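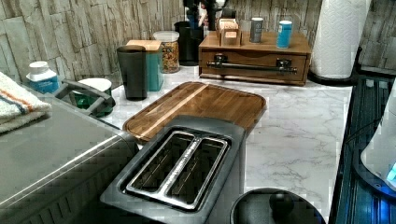 첨부 1. 토스터 뒤에 도마를 눕혀 둔 현재 조리대

메일링 리스트 > 주방·살림 > 조리대 정리

Re: 조리대 물건 배치, 의견 구합니다

답이 늦어 죄송합니다. 지난번에 물어보신 내용을 아래에 인용하고 이어서 씁니다.

> 보낸 사람: Kacper Cieślak
> Bukholm로 이사 온 뒤로 조리대가 좁아졌습니다. 도마를 세워 두면 자꾸 넘어지고, 눕히면 자리를 많이 차지합니다. 차와 커피는 찬장에 넣으니 아침마다 문을 여닫게 됩니다. 다들 어떻게 두고 쓰시는지요. 서랍 달린 상자를 쓰신다고 들었는데 크기도 알려 주시면 고맙겠습니다.

저는 도마를 그냥 눕혀 둡니다. 테두리가 올라온 나무 도마라서 빵을 썰어도 부스러기가 대리석 상판으로 덜 떨어집니다. 토스터 바로 뒤에 두면 구운 빵을 꺼내서 옮기기도 가깝습니다. 손님이 오는 날만 싱크대 쪽으로 치웁니다.

서랍 상자는 Janerska 거리의 Womau에서 샀습니다. 폭은 48cm이고 서랍은 하나입니다. 원래 손잡이가 작아서 검은 파이프 모양으로 바꿔 달았습니다. 나사 간격이 맞지 않아 구멍을 새로 뚫었으니 사기 전에 재 보시기 바랍니다. 서랍에는 계량스푼과 봉지 집게를 넣고, 위에는 작은 나무 꽂이와 캔 두 개를 올려 둡니다. 키친타월은 상자 오른쪽에 세워 두었습니다.

시리얼은 유리병에 옮겨 담습니다. 300g 봉지 하나가 들어가고 남은 양이 보여서 장 볼 때 편합니다. 조리도구 통은 벽 쪽 맨 뒤에 두었는데, 앞에 통이 여러 개 있어서 국자를 꺼낼 때 조금 걸립니다. 이 부분은 저도 아직 해결하지 못했습니다.

찬장 문이 번거로우시면 아침에 쓰는 것만 밖으로 빼 보세요. 저는 8시 전에 나가야 해서 그렇게 합니다. Kalinowski에서 파는 회전 선반도 써 봤는데 벽에 붙여 놓으면 잘 돌지 않아 반품했습니다.

토스터를 안 쓸 때 따로 넣어 두시는 분이 있으면 어디에 두는지 알려 주세요.

댓글 9 · 공유 8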